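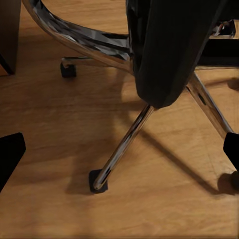 4.3 Setting the service interval display

The Brulley Ruvon leaves the factory with the service reminder set to 14 months or the distance programmed by the dealer, whichever comes first. The reminder must be reset after every oil change. It does not reset itself when the battery is disconnected.

Before you start

Park on level ground, apply the parking brake and select P. Close all doors and the bonnet. The procedure cannot be carried out while the engine is running.

1. Press the START button twice without touching the brake pedal. The instrument display comes on.
2. Turn the left-hand stalk switch until SERVICE is shown.
3. Hold the switch in for three seconds. The remaining distance flashes.
4. Turn the switch to change the distance in steps of 1,000 miles. The lowest setting is 2,000 miles.
5. Press once to store the value.

Note: If no switch is pressed for 23 seconds, the display returns to the trip screen and the old value is kept.
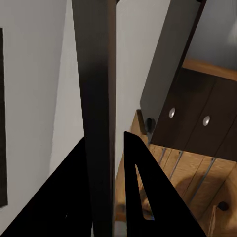
4.4 Resetting after an oil change

1. Repeat steps 1 and 2 of section 4.3.
2. Select OIL, then RESET.
3. Hold the switch in until the bar is full.
4. Switch off, wait one minute, then start the engine and check that the spanner symbol goes out.

CAUTION: Do not reset the display unless the oil and filter have both been changed. Engine damage caused by missed servicing is not covered by the warranty.

Note: On Alcantara models with the towing pack, the gearbox oil has its own reminder. See section 4.6.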